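Robots at Work: What Changes for the People?

For readers aged 9 to 12

What is automation?

Automation means using a machine to do a job, or part of a job, that a person used to do by hand. A dishwasher is a simple kind. You put the plates in, press a button, and the machine follows its program until the program ends.

A robot is a more flexible kind. It has joints that can bend and turn, and it can be given a new program when the job changes. A robot that works at a bench is often just an arm. It has no head or legs.

The workplace

Skidbridge is a repair centre in Plandstead. Old computers arrive there from offices and schools. The parts that still work are taken out, tested and used again. The rest is sorted for recycling. In May the centre received 1,706 computers.

Each computer has to be opened. Inside are the parts:

Motherboard: the large flat circuit board that joins everything together.
Processor: the chip that does the calculations.
Memory: narrow circuit boards that hold the information the computer is using at that moment.
Power supply: a metal box that changes electricity from the wall socket into a form the parts can use.
Hard drive: the part that stores files when the computer is switched off.

For a long time, all the parts were removed by hand. One person might pull out 200 memory boards in a day. The work is not heavy, but the same small movement, made again and again, can hurt the wrist and thumb.

What does the robot do?

The robot arm is given the steps that repeat. It moves above the open computer, finds a part, closes its gripper and lifts. Then it puts the part into a holder. The holders are always in the same place, so the arm can be programmed to reach them.

Finding the part is harder than lifting it. Computers are not all built the same way. A cable may lie across a slot, or a clip may be stiff. A person sees this and moves the cable without thinking about it. A robot needs a camera, and a program that can tell a cable from a clip. If the program is not sure, the arm stops and a light comes on at the operator's desk.

What do the people do?

Marisa Valentini used to take computers apart all day. Her job title is now cell operator. A "cell" is the area that a robot works in. She opens each case, lays it on the bench and starts the program. When the arm stops, she finds out why.

Her wrist is less sore than it was. She has also had to learn new things, such as how to change the gripper fingers and how to read an error list. The training lasted 4 weeks.

Not every change was welcome. Some people liked the old work and were good at it. Two of them moved to the testing room. The benches used to be a place to talk, and an operator often works alone. Fiorella Parisi, who plans the shifts, now has the operators swap places at 11 in the morning and again at 3 in the afternoon.

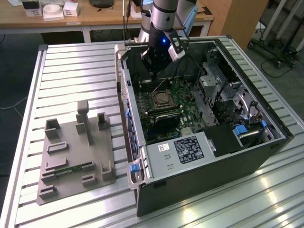 Skidbridge Learning Team, Plandstead

Working above an open case

The computer lies on its side with its side panel removed. The green board is the motherboard, and the gripper points down towards it. The metal box with the black label is the power supply. To the left of the computer is a grey plate with holders on it. One of them has a narrow green circuit board in it. The plate was made on a 3D printer.

Does a robot take away jobs?

Sometimes it does. A machine may do work that a firm once paid a person to do. Sometimes it changes a job instead, and sometimes it makes a new one, such as repairing the robot. The answer depends on the workplace and on what the managers decide. It is a fair question to ask them.

Words to know

Cell: the area in which a robot works.
Gripper: the part of a robot arm that holds things.
Operator: a person who runs a machine.
Program: a list of instructions for a machine.

Something to try

Choose a job you do at home, such as laying the table. Write down every step as if for a machine. Give the list to someone else and ask them to do only what it says. Mark the steps where they had to stop.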